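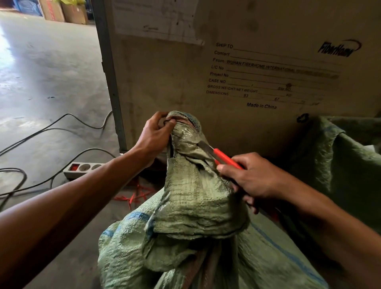 Opening Tied Woven Sacks at the Receiving Bay

Applies to: all receiving staff, Brarnham and Vudaldale warehouses
Issued by: Amirhossein Ansari, Receiving
Last revised: Saturday, January 20, 2024

Woven polypropylene sacks delivered to our sites are normally closed by twisting the neck and binding it with tape, string or plastic film. The procedure set out on this page is to be used whenever the tie cannot be undone by hand within a minute or so.

Before you begin

Check the sack number against the delivery note. Sacks for the Judia account are opened only after the note has been signed. Clear the floor where you will be standing, and move power strips and cords out of the walking path. Cut-resistant gloves are kept in cabinet 11.

Opening the sack

1. Stand the sack upright. A full sack may be leaned against a crate or a wall.

2. Gather the neck in one hand and hold it firmly at the tie.

3. Extend the blade of the utility knife no more than 25 mm. Many sacks have an inner lining or a second bag, and a long blade will reach the goods.

4. Place the point just below the tie and make a short cut across the fabric, keeping the holding hand above the line of the cut.

5. Retract the blade and put the knife away – it should not be laid on top of the sack or on a nearby crate.

6. Widen the opening by hand. If there is a lining, open it separately with blunt-nosed scissors.

After opening

Remove the tie together with the cut neck and place both in the plastics bin. Loose strands of woven fabric are to be picked up before the next sack is started. Sacks cut close to the tie keep most of their length and may be used again for packing material; fold these flat and stack them on the Chien rack.

Damaged goods are to be reported on Form 314 before the end of the shift.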